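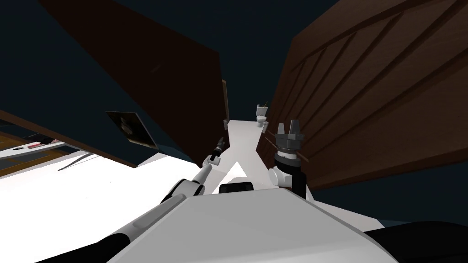

Wanted: patient people to drive a two-armed robot through a house that does not exist

Dendemum is looking for operators for a paid study in remote-control teaching. You sit in a chair in our office, put on a headset, pick up two hand controllers and become, for the length of a shift, a white robot in a simulated home. You will do chores. They will be chores you have done thousands of times with your own hands, and for the first week you will be terrible at them.

The recordings go into a training set. A learning program then tries to do the same chores without you, copying your good habits and, with much greater enthusiasm, your bad ones.

Tuesday, July 13, 2021 is the day this call opens. It closes when the chairs are full. We have 15 places for operators and 4 for reviewers, and you may apply for both but not hold both, for reasons that will be clear to anyone who has ever graded their own homework.

What you would be doing

Most sessions go like this. A short instruction appears, such as "move the small thing to the other end of the counter." You bring the arms up, work out where the grippers are relative to the counter, and do the job in one smooth go. Then the room resets and you do it again, starting from a slightly different pose. A good session has 37 usable demonstrations in it. Your first session will not be a good session.

You will see the room from the robot's side of things. Expect a great deal of your own white chest, two arms coming up past it, and the place you want to reach a long way off down a white countertop. The view tilts. Rooms lean. Cabinets come at you on the diagonal. Some people adapt in an hour and some people need to go and look at a wall for a while, and we pay for the wall time.

The arms are not your arms. The elbows go where they like unless you keep an eye on them, and the wrists will happily turn further than yours can, so you learn to let go of the clutch button, bring your hand back to somewhere comfortable, and pick up again from there. This is called re-indexing and you will hear about it until you dream about it.

Reviewers watch the recordings back and mark where each step starts and ends: reach, grasp, carry, release, retreat. They also throw things out. If an operator hesitates for ages over a counter, or waves the free arm around while thinking, it goes in the bin, because the program can't tell thinking from technique. Valentin Berchtold, who runs the study, once trained a version that paused politely before every cupboard. He had a cold that week and was sniffing.

Who we would like to hear from

You do not need a technical background. Our best operator so far came to us from cake decorating. The second best drove a forklift at Śliwiński and has strong views about reversing.

You should have steady hands, two of them, and be able to use both at once. You should be able to do a dull thing carefully the twenty-first time in a row – our test has exactly 21 repeats in it, and we look mainly at the last few. You should be able to take a correction such as "your left elbow is in the cabinet again" in the spirit it is offered.

Gamers are welcome, but please know that the skills carry over less than you'd hope. There is no score, speed is not prized, and throwing the cup across the room to see what the physics will do has been done already. We have the recording. It was quite good.

If you get badly motion sick, the operator job may not suit you. Reviewers work on an ordinary flat screen and get the same hourly rate. 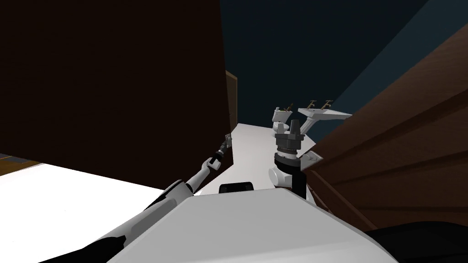

Hours, pay and other grown-up matters

Shifts are four hours, mornings or afternoons, with a break after every half hour in the headset. The breaks are required. You may feel fine and want to keep going; the people who say so are usually the ones who walk into the door.

We ask for at least two shifts a week. The study runs through the end of February, and you can stop at any point with a week's notice. Training shifts are paid in full, including the ones where you knock everything over.

Operators use our Pekano controllers. They come in one size, which suits most hands and annoys the rest, and we have straps. The simulation runs on Drodus, our own software, and it crashes now and then. When it does, you stay on the clock and somebody comes over looking sorry.

We record the motion of your hands and head, the robot's joints, and what the robot's cameras would see. We do not record your voice or your face, so you may mutter. Demonstrations are stored under a number, and you can ask us to delete yours until the training set is frozen, after which they are mixed in with everyone else's and can't be pulled out again. The consent form says this at greater length.

How to apply

Send us a short note through the contact form on the Dendemum site, with "Operator" or "Reviewer" in the subject line. No résumé is needed. Please tell us:

- which shifts you could do, mornings or afternoons
- whether you have used a headset before, and how that went
- whether you are left-handed (we are short of left-handers)
- one fiddly thing you do well with your hands, and how long it took to get good at it

That last one gets read first. Past answers have included tying flies, threading an overlocker, and getting a contact lens into a reluctant teenager.

If your note looks promising we will invite you for a paid tryout. You will get a short lesson, a practice run with nobody scoring it, and then the test. Wear your hair so a headset can go over it, and eat something beforehand, though not a lot.

We answer every note within two weeks. If you are offered a place, your first shift will be spent getting both grippers to point where you are looking, and picking up nothing at all.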